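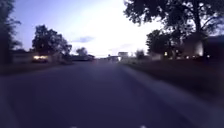 The quiet work of listening to meteors

Most people who have seen a meteor shower remember lying on a blanket and waiting. Valquíria Leite remembers a cupboard. It stood in the corridor of the observing station at Ikevness, between the boiler and a shelf of old atlases, and inside it was a radio receiver that made a short whistling sound every time a meteor passed through the upper air.

"I was there for a telescope course," she tells me. "It was cloudy for the whole week. So I sat by the cupboard and I listened."

That was 18 years ago. Today she runs the small network which grew out of that receiver, with 11 stations between the coast and the hills behind Dramwood. They do not photograph anything. They record echoes.

The principle is old and quite simple. When a grain of dust enters the atmosphere at high speed, it leaves behind it a thin trail of electrically charged gas. For a moment this trail behaves like a mirror for radio waves. If a transmitter is standing far away, below the horizon, its signal normally does not reach you. But when the trail is in the right place the signal is reflected down, and you hear it for a fraction of a second, sometimes for much longer. Rain makes little difference to it, and neither does daylight. The daytime showers of early summer, which the eye almost always misses, can be followed in this way from a kitchen table.

The difficulty begins after the recording. Aeroplanes also reflect radio waves, and so does lightning disturb them. A badly made power supply in a neighbour's house can fill a whole night with false signals. During the Perseids of last August the station at Cirside registered 463 echoes between midnight and dawn, and each of them had to be checked on a spectrogram, where time runs from left to right and frequency from bottom to top. A meteor gives usually a short vertical stroke. An aeroplane draws a long sloping line, like a pencil which has slipped.

For several years this checking was done by eye. Leite still does a part of it herself, in the evenings, with the sound on. Since the spring the first selection is made by a program called Wibisono, written by two students of the network, and she has mixed feelings about it. It is fast, and it does not become tired at four in the morning. On the other hand, it has trouble with the long echoes of bright meteors, which break into pieces when the wind in the high atmosphere bends the trail. The program likes to count one such meteor as five or six.

"Those are the ones I would keep if I had to throw away all the others," she says. "In them you can see the wind."

She means it quite literally. The trails form at a height of some 80 kilometres or a little more, too high for balloons and too low for satellites to stay in orbit. Few instruments can measure there directly. A trail that drifts changes slightly the frequency of the echo, and from this change the speed of the air can be estimated. With one station you get only one component of the movement. With several, if their clocks agree well, you can begin to draw a map.

The clocks are at present the weak point. Four stations still take their time from the internet, and the delay is not always the same. Satellite timing receivers have been bought for them, but the one for Dramwood was delivered with the wrong connector and is now waiting on Leite's desk, on top of the soldering iron.

I ask whether she goes outside sometimes, to look. She does, though less often than her friends expect. Last winter, for the Geminids, she took a chair into the garden and a small loudspeaker with a long cable. Twice in one hour she saw a meteor and heard an echo at the same moment. She wrote both times in her notebook. When she compared them afterwards with the recordings, one of the two echoes had been an aeroplane.

The network accepts new stations before each major shower. A used receiver, a simple antenna with three elements and an ordinary computer are enough to start, and the antenna may be mounted in a loft if the roof is not metal. The next shared recording will be for the Leonids, with the Geminids following in December.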